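From: Fotis Spanos
To: cell-users list
Date: 2024-01-07
Subject: Re: [cell-users] Watberg picking kit, is it worth the upgrade?

Geum-ok Cho wrote:

> We have a quote from Watberg for the bin picking kit (finger set, wrist
> sensor bracket, Enum software licence, one year of support). Before I
> sign anything I would like to hear from a site that has run it on parts
> other than the sample blocks. Specifically:
>
> - does it cope with long thin parts, or only with cubes?
> - how much cable comes with it, and is the routing sensible?
> - is the Enum planner usable without the paid training day?
>
> We have a KUKA arm already and would keep it. Budget is fixed until
> August.

Geum-ok,

We have had the kit since last summer. My answers below are for version 5 of the Enum planner. Gerasimos runs the older version on the other cell and sees different behaviour on retries, so ask him as well.

Long thin parts. Yes, with conditions. Parts lying flat and clear of each other are the easy case. The planner takes the long axis from the depth data, puts the fingers across it, and the grasp is normally good first time. Parts lying along a wall are harder. The finger needs clearance on the wall side, and with the default margin of 10 mm the planner simply rejects the pose and reports an empty candidate list. The message does not say which rule rejected it. You can lower the margin in the settings file, but do it in small steps and reduce the speed first. I went straight to the smallest value and bent a fingertip.

Parts standing on end are a separate problem. The top face is small, so the depth cloud has few points on it, and the default filter discards small clusters as noise. The filter threshold is set to 200 points as delivered. Grigoris lowered ours and upright parts are now found, at the cost of some false candidates on scratched metal. If your bin is bare sheet metal, expect this. A coat of matt paint would probably help, but we have not tried it.

Cable. The supplied length is adequate for a fixed pedestal and short for anything else. The sleeve is sold separately, which I think is poor at the price. The printed guide has you tie everything down along the last link. Leave slack at the wrist. If it is tied too tightly the loom pulls on the sensor connector when the last axis turns, and the sensor drops out without raising a fault. The planner then carries on with the last cloud it received. I reported this to Watberg as a defect and was told it was a matter of installation.

Training day. You can manage without it if somebody on site already writes motion programs. The manual is complete on the robot side and thin on calibration. Spyros wrote up our calibration procedure and I can send you his notes off list.

Fingers. The long fingers reach the floor of a shallow tray without trouble. In a deep bin the bracket meets the rim before the tip meets the part, so check the drawing against your own bin. We compared them with the Drirnetti set, which is stiffer and heavier. For light parts I prefer the Watberg ones. Spare tips come from Gavalas and have been in stock each time we ordered.

One more point on mixed loads. The quote probably says the kit handles "unsorted mixed parts". In practice each part type needs its own model in Enum, and the basic licence allows 5 of them. The next licence up removes the limit. Ask for that in writing before you sign, as our first quote left it out.

I have attached one picture of our cell with a mixed load in the tray, three wooden sticks on the floor and a green bar upright in the middle, with the fingertip just above the bar.

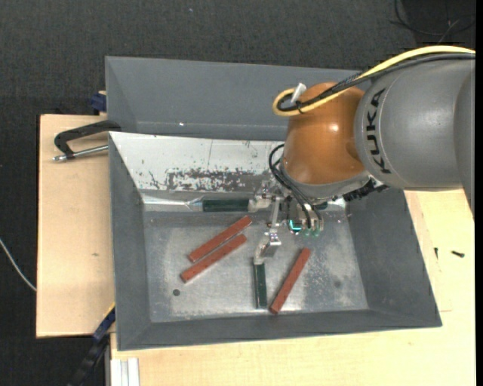
cell-users Digest, Vol 10, Issue 5

The bin is clamped down as well as we can manage on that table. If the bin moves, the calibration is lost and every grasp is off by the same amount, which is easy to mistake for a sensor fault. We check it at the start of each shift with a touch on a fixed point.

Log files: set the limit to 2000 entries or more. The default is much lower and overwrites the part you need by the time anyone looks at it.

If you send me your bin dimensions and the part drawings I can run them through our planner offline and tell you which poses it rejects. Leave the units in the file header, please. Enum assumes millimetres if they are missing.

Regards,
Fotis

--
Fotis Spanos
To leave the list, send a message with "unsubscribe" in the subject line.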